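4.2 What people leave behind on a whiteboard

I came to this part of the study expecting to write about pens. We had 742 wiping diaries in by November, from the offices and classrooms signed up to the Skimside project, and I'd planned a nice long section on ink colours (I still have the charts!). But the diaries kept drifting off to other things: glare, specks, and above all the edges. Of the 742 entries, 389 grumbled about the edge of the board, and 243 of those used the word "gritty" or something close to it. So I gave in and went to look at edges.

Figure 6 has the sort of surface I mean, pale and shiny, with a strip of metal beside it and a few tiny dark specks.
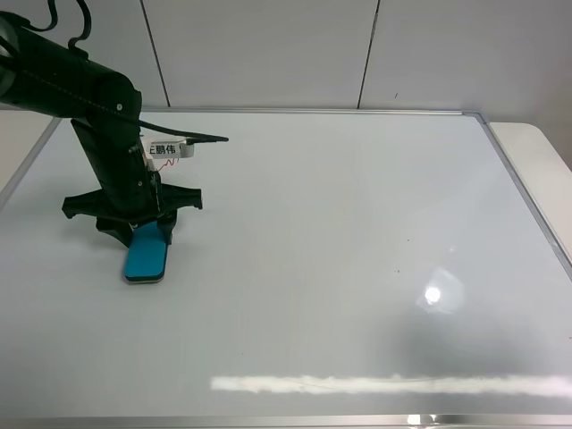
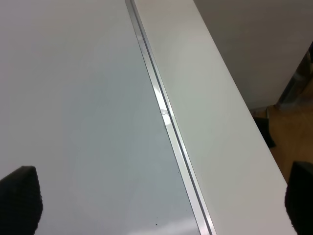
Figure 6. Pale surfaces with metal edging; a blue eraser rests on the board in the first view.

Levadero disagreed with me on nearly all of this when I sent the draft round, and wrote back that edges get the blame simply for being where the hand slows down, that the middle of a board is every bit as gritty if you run a finger over it, and that I ought to ask people to wipe with their eyes shut before printing another word. I rather like that idea, and we've pencilled it in for the second round of diaries. For now I'm keeping "edge" as its own code in Table 3, with the glare complaints left under "light" even where a diarist lumped the two together.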